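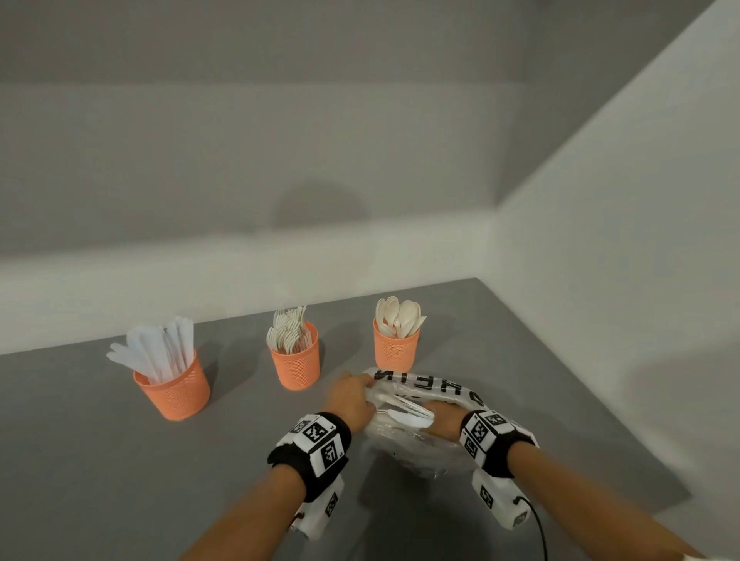 Procedure 4, revision 3. Cutlery Sort, Mixed Bag, Three Receptacles.

Scope: the operator demonstrates the transfer of disposable knives, forks and spoons between one plastic bag and three orange cups. Wrist poses are recorded from the markers on the bands. The operator shall not speak during a demonstration. The operator shall not correct an error by starting over. Errors are to be repaired inside the demonstration, at working speed, so that the repair is learned together with the task.

I wrote that last clause. I have been an operator at Thaweesak for 22 months, and I was asked to contribute one.

The shift begins at 7:40. Bands are fastened two finger widths above the wrist bone. Cables run toward the elbow. Calibration consists of holding both hands over the table, palms down, until the tone sounds. If the tone does not sound, the left band is loose. It is usually the left band.

The client for Procedure 4 was Clornesier, which prepares meals for rail lines. Their requirement was a policy that could restock cutlery from any bag, in any condition. The learning side was handled by Fimeo, two floors up. I had been to their floor once, to return a chair.

By March I had logged 723 demonstrations. The success rate on replay was high for spoons, lower for forks, and lowest for knives, which slide against each other and fan out when released. Fimeo sent down a note each evening with the figures and a request. More variation in grip. Less variation in grip. Bag opening toward the operator. Bag opening away.

The note for demonstration 688 was different. It said: Replay includes a pause of 3 seconds before the bag is touched. Source of pause not identified. Please remove.

I reviewed my recordings. The pause was there. It began at demonstration 402 and was present in every one after it. Both hands came forward, stopped above the bag, and waited. I had no memory of doing this. I measured it against the clock in the viewer and found very little spread.

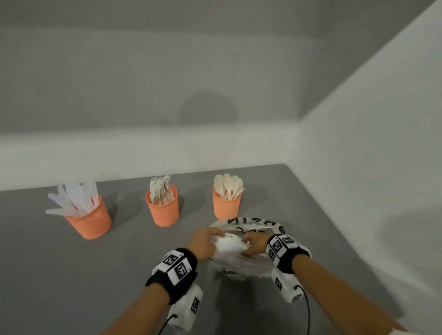
Demonstration 402 was recorded on the morning I came back from leave. I had taken four days. There had been a house to empty, and most of it was a kitchen. The drawers held knives, forks and spoons from at least three sets, and I sorted them on the floor by type, then by pattern, then put them all into one bag. Before picking up the bag I waited. I suppose it was for a few seconds.

None of this was entered in the log. The log has a field for remarks, limited to one line, and the remark for 402 is "Left band loose."

I tried to remove the pause as requested. I counted under my breath, which is speech, and those demonstrations were discarded. I tried watching only the cups. I tried beginning with my hands already on the bag, and the start state was rejected as out of range. In the end Fimeo trimmed the segment in software. The edited policy reached for the bag without waiting and tore it on the first trial. On the second trial it tore it again.

They restored the segment. A revised note came down: Pause retained. Function presumed to be settling of arm prior to contact. The success rate on knives rose by 4 points.

The policy was licensed under the name Trusance and installed at two of the Clornesier kitchens. I was invited to the second installation to verify the table height. The room was larger than ours and louder. Twelve arms stood over six tables, each pair with its bag and its cups.

The supervisor started the line. The arms came forward together and stopped.

She looked at her tablet, then at me, and asked if that was a fault.

"It's in the procedure," I said.

It was not yet in the procedure. I added it on the train home, as clause 4.3. Before contact with the bag, the operator shall wait. I left the duration blank, and on review somebody filled it in.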